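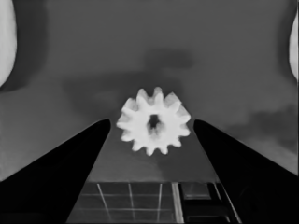
No. 25

Monday evening, and the dough is in the bowl again. I moved to Lerkberg in December and since then I bake my own bread, first because the bakery closes before I come home from work, and now because I like it. In my last post I promised to write down what I learned about rye, so I will try to do it in order, but my notes are not in good order.

My neighbor Gijs Mertens gave me the starter. He keeps it in a jar by the window and feeds it every morning before his coffee. For the first weeks I followed his way exactly, 150 grams of rye flour and the same of water, and my bread came out flat and sour like vinegar. His kitchen is warm and mine is cold. I had to let the starter stand much longer than he does, until the next morning, and then the bread began to rise a little.

For one loaf I now use 500 grams of flour, half rye and half wheat. I tried only rye two times and the inside was like clay. Maybe it was my fault and I cut it too early. Gijs says a rye loaf must wait one full day before the knife, and I waited one hour.
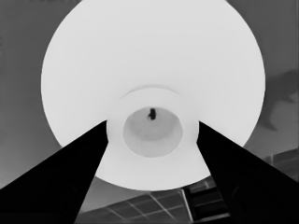
The next question was where the dough should rest for its last rise. A proper basket was more than I wanted to pay, so I looked through my cupboards for something round. I tried a salad bowl with a kitchen towel in it, and the towel stuck so badly that I had to scrape it with a spoon. Then I turned over my biggest white dish, and it had a small raised ring underneath, the same kind as on the round white underside in the picture, so it stood steady on the shelf above the heater. With plenty of rye flour on the towel, the dough came out in one piece. I was very proud and sent a message to my sister, who answered the next day with one word, "Nice."

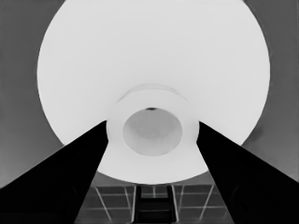 What I still do wrong

The crust. Haruna Tanabe, who reads this blog and bakes much better than me, wrote that I should put a pan of hot water in the oven for steam. I did it, and the top opened beautifully, but the bottom stayed pale and a bit soft. She thinks my oven is weak from below. I will put the loaf one level lower the next time.

Salt is the other thing. I forgot it in 2 loaves already this month, and it is not possible to repair this with butter, I tried. Now I weigh the salt first and leave it in a cup on top of the flour bag, where my hand must touch it.

If somebody knows a shop near Lerkberg that sells coarse rye in small bags, please write me. The mill only sells big sacks and I live on the fourth floor.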